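Chamado 442 – Registro de votações nominais não bate com o diário da Assembleia
Sistema: Truvau (acompanhamento parlamentar)
Aberto em: 15 de outubro de 2016
Prioridade: alta
Situação: em observação

Oi, gente! Vou escrever tudo num lugar só porque já mandei pedaço por e-mail, pedaço por mensagem, e ninguém merece ficar catando isso depois.

O problema é o seguinte. Na página da votação do veto ao projeto do transporte intermunicipal, o Truvau mostra o veto como MANTIDO. No diário da Assembleia está derrubado, com todas as letras, e a sessão passou na TV, metade do estado viu. Um leitor escreveu reclamando, bem bravo (com razão), e depois dele veio um assessor de bancada dizendo que a gente estava jogando contra a oposição. Imaginem minha alegria.

Primeira coisa que fiz: limpei o cache da página e recarreguei. Nada. Abri em outro navegador, nada também. Aí fui direto na ficha da votação pelo painel e o placar está certinho: 40 votos pela derrubada. O número entra certo e o resultado sai errado.

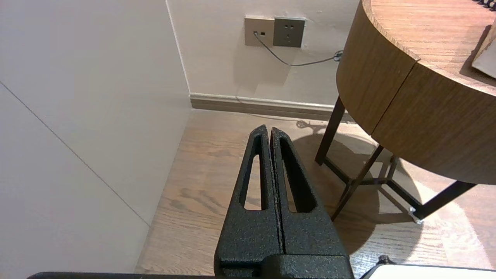 Desconfiei na hora do Calum, que é o módulo que lê o placar e decide se a matéria passou ou não. Em projeto de lei comum o "sim" aprova, beleza. Só que em veto a pergunta muda de casa para casa: aqui na Assembleia o painel registra "não" para quem quer derrubar, e o Calum, pelo jeito, trata tudo como se fosse projeto. Testei com duas votações antigas de veto e deu a mesma inversão nas duas. Testei com emenda e requerimento de urgência e saiu tudo certo.

Atualização 1
Mexi na tabela de tipos de matéria (menu Configurações > Tipos > Regra de resultado). O tipo "Veto total" estava com a regra "maioria simples – sim aprova". Troquei para "maioria absoluta – não rejeita o veto", salvei e mandei reprocessar. A página do transporte ficou correta! Comemorei cedo demais, porque uns minutos depois ela voltou sozinha para "mantido". Olhei a tabela e a regra antiga estava lá de novo, como se eu nunca tivesse passado por ali.

Alguém sabe se tem uma rotina que sobrescreve isso? Eu não achei nada na documentação, que aliás ainda mostra as telas da versão passada.

Atualização 2
Achei! A sincronização com o Sinley puxa a tabela de tipos inteira a cada rodada e passa por cima do que foi alterado à mão. O log mostra assim:

sync tipos_materia: origem=sinley modo=substituir
sync tipos_materia: 13 registros gravados
sync tipos_materia: concluído sem avisos

Esse "sem avisos" me deu uma raiva! Troquei o modo de "substituir" para "mesclar", refiz a regra do veto total e aproveitei para arrumar o veto parcial, que tinha o mesmo defeito. Rodei a sincronização à mão 2 vezes e as regras ficaram no lugar.
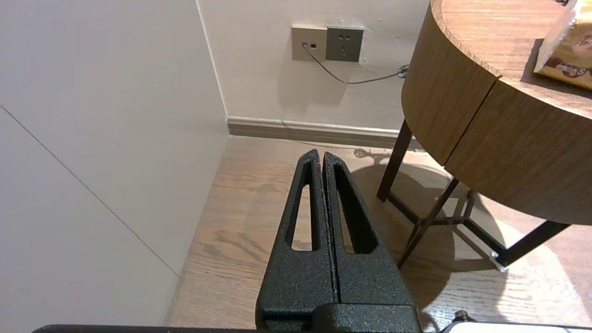 Depois disso reprocessei só as votações de veto desta legislatura. As anteriores deixei quietas, porque o regimento mudou no meio do caminho e antes o voto em veto era secreto, então nem tem placar por deputado para conferir. Se alguém quiser encarar isso, abre outro chamado, por favor, senão este aqui não fecha nunca.

O que ainda está pendente:

O boletim da Orlandini já tinha saído com o dado errado. Escrevi pedindo a correção no próximo número e me responderam que precisam do link do diário e de uma nota nossa. O link eu já mandei, a nota está no rascunho, quem for da redação dá uma olhada no tom? Eu acho que ficou meio formal, mas errar resultado de votação em página de política é coisa séria e prefiro pecar por aí.

O gráfico de fidelidade partidária também usa o resultado calculado pelo Calum. Conferi a bancada do governo e os percentuais mudaram um pouquinho depois do reprocessamento. As outras bancadas ainda não vi.

E o filtro "vetos derrubados" na busca continua trazendo a lista velha. Deve ser o índice, vou mandar reconstruir à noite, quando tem menos gente no site.

Atualização 3
Índice reconstruído, filtro ok. A votação do transporte aparece como derrubada na página, na busca e no arquivo de exportação. Respondi ao leitor e ao assessor. O leitor agradeceu, o assessor quer saber por que demorou.

Vou deixar o chamado em observação até dezembro, quando entra a pauta de vetos do orçamento e o Calum vai apanhar de verdade. Se voltar a inverter, colem o log da sincronização aqui embaixo, com o modo aparecendo.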